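Let the Robotics Club Keep Doing Laundry 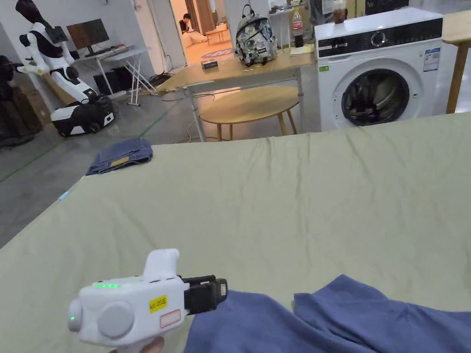

A hand-held gripper next to a crumpled garment, with folded jeans at the far corner of the sheet.

The student robotics club at Kumormont has spent most of this year on clothes. Some parents have asked when the real robotics starts. I think it already has, and I think the school should pay for another year of it.

The club used to build for the Travenia meet, as most clubs in the district do. A team of three drove the machine, and everyone else cut parts or watched. The match lasted a few minutes. After the meet the machine was taken apart for the motors, and the younger members had very little to show for the season.

The laundry project works differently. A student holds a gripper by hand, picks up a shirt or a pair of pants, and folds it. Each attempt is recorded, and the recordings are used to teach a robot the same job. By June the club had 399 attempts on file. The students threw out 22 of them after review and kept 377.

I sat in on a Wednesday review. Two students argued for a long time over whether a sleeve tucked under the body counted as a good fold. They had to write a rule, then go back and apply it to work they had already approved. One of them lost a whole afternoon's recordings that way and did not complain much. I learned less than that in my college lab course.

The complaint I take seriously is that the work is dull. It is. Folding the same pants over and over is boring, and a few members quit before winter. The club should rotate jobs more often, and the Fludov handbook it follows could use a shorter section on labeling.

The other complaint is cost. The club is asking for $139 a month. The Travenia entry, with travel, cost more than a full year of that, and most of the members stayed home.

The school board votes on the club budget next month. I would like it to approve the request as written.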